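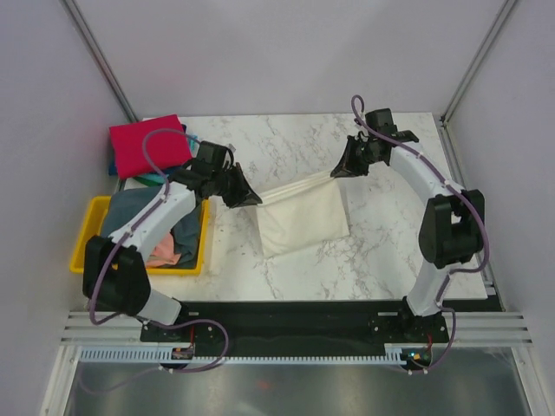
3. Planificación de la recarga en robots de limpieza de suelos

En esta sección se describe el método con que cada robot decide en qué momento debe abandonar su tarea y volver a la base de carga. El problema parece sencillo, pero en edificios con pasillos largos y pocas bases disponibles la decisión afecta de manera notable a la superficie que queda limpia al final de la noche. La mayor parte de los equipos comerciales que revisamos utiliza un umbral fijo de batería. Cuando la carga baja de este umbral, el robot interrumpe el recorrido, se dirige a la base y espera allí hasta estar completamente cargado.

El umbral fijo tiene dos inconvenientes. El primero es que no considera la distancia hasta la base, por lo que un robot que trabaja muy cerca de ella regresa demasiado pronto. El segundo es que no considera a los demás robots. Si varios equipos empiezan su turno a la misma hora y con la misma carga, es probable que lleguen también juntos a la base, y en este caso uno o más de ellos deben esperar sin trabajar y sin cargar.

3.1. Alcance del método

El término «robot de servicio» se emplea en la literatura con un sentido muy amplio, que comprende plataformas móviles, humanoides de tamaño reducido y también montajes fijos de dos brazos enfrentados sobre una superficie de trabajo (Figura 1). El método que proponemos se refiere solamente a plataformas móviles con batería propia y con retorno autónomo a la base. No se trata aquí la manipulación de objetos, ni tampoco la interacción por voz con los usuarios del edificio.

Figura 1. Dos brazos robóticos blancos a ambos lados de una superficie con dibujo de mármol; la pinza del brazo izquierdo sujeta un extremo de una tela de color crema.

3.2. Edificios y equipos

Las pruebas se realizaron en la biblioteca de Flamitska y en el edificio de aulas de Ristine. La biblioteca tiene una planta casi rectangular, con estanterías paralelas y un vestíbulo amplio en la entrada. El edificio de Ristine es más difícil para la navegación: el pasillo principal forma un ángulo recto, las puertas de las aulas quedan a veces abiertas y el suelo cambia de linóleo a moqueta en la zona de despachos. Este cambio es importante, porque el consumo sobre moqueta resultó siempre mayor que sobre linóleo, aunque la diferencia no fue la misma para todos los equipos.

En ambos edificios se utilizaron 3 robots del modelo Riis, que compartían 2 bases de carga. Los robots eran del mismo modelo pero no tenían la misma antigüedad. La batería del más antiguo conservaba una capacidad claramente inferior a la nominal, y decidimos no sustituirla. Una flota real contiene casi siempre baterías en estados diferentes, y nos pareció preferible que el método se enfrentara a esta situación desde el principio.

La asignación de zonas se hizo con el programa Grutura, que divide el plano en celdas y entrega a cada robot una lista ordenada. No modificamos esta parte del sistema. Nuestro módulo recibe la lista, la posición estimada y el nivel de batería, y devuelve una única decisión: continuar con la celda siguiente o volver a la base.

3.3. Estimación del coste de regreso

Para cada celda pendiente se calcula la energía necesaria para limpiarla y, después, la energía para regresar desde ella hasta la base más próxima. Si la suma de las dos cantidades, con un margen de seguridad, supera la energía disponible, la celda se descarta. El margen no es constante. Aumenta cuando en los recorridos anteriores la estimación fue demasiado optimista y disminuye lentamente cuando la estimación fue correcta. Con esta regla el robot antiguo adquiere por sí solo un comportamiento más prudente que los otros, sin que sea necesario introducir a mano los datos de su batería.

El consumo por celda se guarda en una tabla que se actualiza al final de cada turno. Al principio habíamos previsto una actualización continua, pero los valores oscilaban demasiado — sobre todo en las celdas situadas en el límite entre linóleo y moqueta, donde un pequeño error de localización cambia el tipo de suelo atribuido a la medida.

3.4. Reserva de la base

Antes de iniciar el regreso, el robot solicita una reserva. La solicitud contiene la hora prevista de llegada y la carga que necesita para terminar su lista, que normalmente es inferior a la carga completa. Si hay una base libre en ese intervalo, la reserva se concede. En caso contrario el robot recibe la hora de la primera base libre y vuelve a examinar sus celdas pendientes, esta vez con preferencia por las más cercanas a la base.

Una reserva caduca si el robot no llega en los 15 minutos posteriores a la hora prevista. Elegimos este valor después de algunas pruebas preliminares en Ristine. Con un plazo más corto se perdían reservas por causas banales, como una silla en medio del pasillo, y con un plazo más largo la base permanecía bloqueada cuando un robot quedaba detenido y necesitaba ayuda del personal.

3.5. Procedimiento de evaluación

Se registraron más de 200 turnos de limpieza entre los dos edificios, alternando el umbral fijo y el método propuesto. La alternancia se hizo por turnos completos, nunca dentro del mismo turno. Se excluyeron del análisis los turnos interrumpidos por el personal y los de mayo en Flamitska, mes en que una parte de la sala de lectura estuvo cerrada por obras y el plano de celdas no correspondía al espacio disponible.

Como medida principal usamos la proporción de celdas limpias al final del turno. Como medida secundaria usamos el tiempo total de espera delante de una base ocupada. No se evaluó la calidad de la limpieza en cada celda: una celda se considera limpia cuando el robot ha completado en ella el recorrido previsto, y esta definición es la misma para los dos métodos comparados. Los resultados de cada edificio se presentan por separado en la sección siguiente.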